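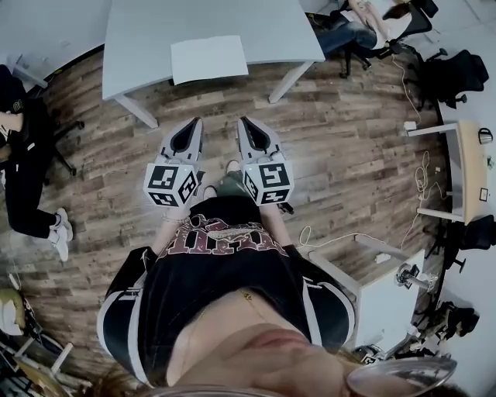
Conseil de classe

Le conseil de classe est, dans l'enseignement secondaire français, l'instance qui examine périodiquement la situation scolaire des élèves d'une même classe. Il se réunit à la fin de chaque trimestre, ou de chaque semestre dans les établissements qui ont retenu ce découpage, sous la présidence du chef d'établissement ou de son représentant. Il concerne les collèges comme les lycées, généraux, technologiques et professionnels.

Le terme est également employé en Belgique francophone, où l'instance possède des attributions plus étendues, notamment en matière de certification. Au Québec, aucune structure ne lui correspond exactement ; le suivi des élèves y passe par d'autres mécanismes, dont le plan d'intervention.

Sommaire
Composition
Déroulement
Attributions
Mentions portées sur le bulletin
Orientation et appel
Rôle des délégués
Outils numériques
Critiques et débats
Autres pays
Voir aussi

Composition

Le conseil de classe réunit les enseignants de la classe, les deux délégués des élèves, les deux délégués des parents, le conseiller principal d'éducation et le psychologue de l'Éducation nationale. Le médecin scolaire, l'infirmier et l'assistant de service social y participent lorsqu'ils ont eu à connaître du cas personnel d'un élève.

Le professeur principal y tient une place particulière. Il recueille les observations de ses collègues, prépare une synthèse et présente les résultats de chaque élève. Dans les classes de terminale, deux professeurs principaux peuvent être désignés et se partager le groupe.

La présence de tous les enseignants est de règle, mais elle n'est pas toujours effective. Un professeur qui intervient dans de nombreuses classes, en arts plastiques ou en éducation musicale par exemple, peut avoir plusieurs conseils le même soir. Il transmet alors ses remarques par écrit au professeur principal.

Déroulement

La séance se tient en général en fin d'après-midi, après les cours. Sa durée varie selon l'effectif et selon les usages de l'établissement. Elle s'ouvre sur un bilan d'ensemble : climat de la classe, travail fourni, assiduité, difficultés rencontrées dans telle ou telle discipline. Les délégués des élèves puis ceux des parents sont invités à s'exprimer, souvent à partir d'un questionnaire distribué quelques jours plus tôt.

Vient ensuite l'examen individuel. Les moyennes sont généralement projetées, le professeur principal lit ou résume les appréciations, les autres enseignants complètent, et le président arrête l'appréciation générale qui figurera sur le bulletin. L'ordre suivi est le plus souvent alphabétique. Quelques établissements commencent par les élèves en difficulté, afin de leur consacrer plus de temps.

Certains collèges pratiquent un conseil en présence des élèves, qui sont reçus à tour de rôle avec leurs responsables légaux. D'autres organisent un pré-conseil, ou conseil de mi-trimestre, sans délégués et sans valeur réglementaire, pour repérer les situations fragiles.

Attributions

Le conseil de classe examine les questions pédagogiques qui intéressent la vie de la classe, notamment l'organisation du travail personnel des élèves. Il étudie le déroulement de la scolarité de chacun en vue de le guider dans son travail et dans ses choix d'études. À ce titre, il prend en compte l'ensemble des éléments d'ordre éducatif, médical et social apportés par ses membres.

Il n'est pas une instance disciplinaire. Les manquements au règlement intérieur relèvent du chef d'établissement, de la commission éducative ou du conseil de discipline. Dans la pratique, le comportement en cours est néanmoins abordé, surtout lorsqu'il pèse sur les apprentissages.

En Première et en terminale, les appréciations prennent un poids accru : les bulletins sont versés au dossier Parcoursup, et le second conseil de terminale sert à compléter la fiche Avenir, qui accompagne chaque vœu du candidat.

Mentions portées sur le bulletin

De nombreux établissements attribuent des mentions telles que « encouragements », « compliments » ou « félicitations ». Elles ne sont pas imposées par les textes et leur usage dépend de chaque collège ou lycée. Les seuils diffèrent d'un lieu à l'autre. Ici, les félicitations supposent une moyenne générale élevée et l'absence de réserve de la part des enseignants ; ailleurs, elles récompensent d'abord la régularité du travail.

Les encouragements s'adressent en principe à un élève dont les efforts sont réels, quels que soient ses résultats. Cette lecture n'est pas partagée partout, et il arrive que la mention fonctionne comme un simple premier échelon.

Les avertissements pour le travail ou la conduite posent une difficulté d'ordre juridique. L'avertissement figure parmi les sanctions disciplinaires, lesquelles obéissent à une procédure propre et ne relèvent pas du conseil de classe. Beaucoup d'établissements ont donc remplacé le terme par « mise en garde », envoyée à la famille sur un document distinct du bulletin.

Orientation et appel

En classe de troisième et de seconde, le conseil intervient dans la procédure d'orientation. La famille formule des vœux provisoires au deuxième trimestre, et le conseil y répond par un avis. Au troisième trimestre, elle exprime ses choix définitifs, auxquels le conseil répond par des propositions. Si les propositions sont conformes aux demandes, elles deviennent des décisions d'orientation, notifiées par le chef d'établissement.

En cas de désaccord, celui-ci reçoit l'élève et ses responsables légaux avant de se prononcer. Si le désaccord persiste, la famille dispose d'un délai de trois jours ouvrables pour saisir la commission d'appel, dont la décision est définitive. Elle peut aussi demander le maintien dans la classe d'origine lorsque la voie souhaitée n'a pas été obtenue.

Le redoublement, longtemps courant, est devenu peu fréquent. La France se distinguait autrefois par une proportion élevée d'élèves en retard d'un an ou davantage à l'âge de quinze ans ; cette proportion a nettement baissé depuis le début des années 2000.

Rôle des délégués

Les délégués des élèves sont élus à l'automne par leurs camarades, pour l'année scolaire. Ils assistent à l'ensemble de la séance, y compris à l'examen de leur propre cas. Ils peuvent prendre la parole au sujet d'un élève, signaler une circonstance utile ou faire part d'une difficulté collective. Une formation leur est habituellement proposée, sous la conduite du conseiller principal d'éducation.

Les délégués des parents ne sont pas élus directement par les familles de la classe. Ils sont désignés par le chef d'établissement sur proposition des responsables des listes présentes aux élections au conseil d'administration. Ils rédigent un compte rendu — sans mention nominative — qui est diffusé aux familles. Les uns et les autres sont tenus à la discrétion sur les situations personnelles évoquées.

Outils numériques

La saisie des appréciations se fait aujourd'hui presque partout en ligne, avant la séance. Les logiciels de vie scolaire affichent les moyennes, leur évolution et le relevé des absences. Parmi les outils de moindre diffusion, Karaca propose un module de préparation du conseil destiné aux professeurs principaux, et la société Sokex édite un service de questionnaires pour les délégués. Dans sa présentation, datée de mars 2025, Sokex indique que ce service est utilisé dans près de 1 000 classes.

La longueur des appréciations est souvent limitée par le logiciel, ce qui a contribué à uniformiser leur rédaction. Plusieurs éditeurs fournissent des banques de formules toutes faites, d'usage inégal selon les équipes.

Critiques et débats

Le conseil de classe fait l'objet de critiques anciennes. La principale tient au temps accordé à chaque élève, souvent quelques minutes, parfois moins lorsque la situation ne soulève pas de question. Une autre porte sur la place prépondérante des moyennes, qui tend à reléguer au second plan les progrès et les compétences non notées.

Dans Le Tour de table, étude consacrée à quatre collèges, Randa Abou Jaoude distingue les conseils « de lecture », où l'on se borne à valider des appréciations déjà écrites, et les conseils « de délibération », où l'échange modifie effectivement le texte du bulletin. Elle relève que les seconds sont plus longs et que les délégués y interviennent davantage. Elle note aussi que le vocabulaire employé varie peu d'une discipline à l'autre.

La formulation des appréciations est un autre sujet de discussion. Des remarques trop générales (« peut mieux faire », « trimestre moyen ») sont jugées peu utiles par les familles comme par les formateurs, qui recommandent d'indiquer au moins un point d'appui et une piste de travail.

Autres pays

En Belgique francophone, le conseil de classe décide du passage dans l'année supérieure et délivre les attestations d'orientation. Un recours interne peut être introduit auprès de l'établissement, puis un recours externe devant un conseil distinct.

En Italie, le consiglio di classe comprend les enseignants et, dans certaines de ses séances, des représentants des parents ; ceux des élèves s'y ajoutent dans le second cycle du secondaire. L'évaluation périodique et finale est réservée aux seuls enseignants.

En Allemagne, les attributions des conférences de classe et de notation sont fixées par chaque Land. La participation des parents et des élèves y est donc variable.

Voir aussi

Bulletin scolaire
Conseil d'administration (établissement scolaire)
Conseil de discipline
Délégué de classe
Orientation scolaire
Professeur principal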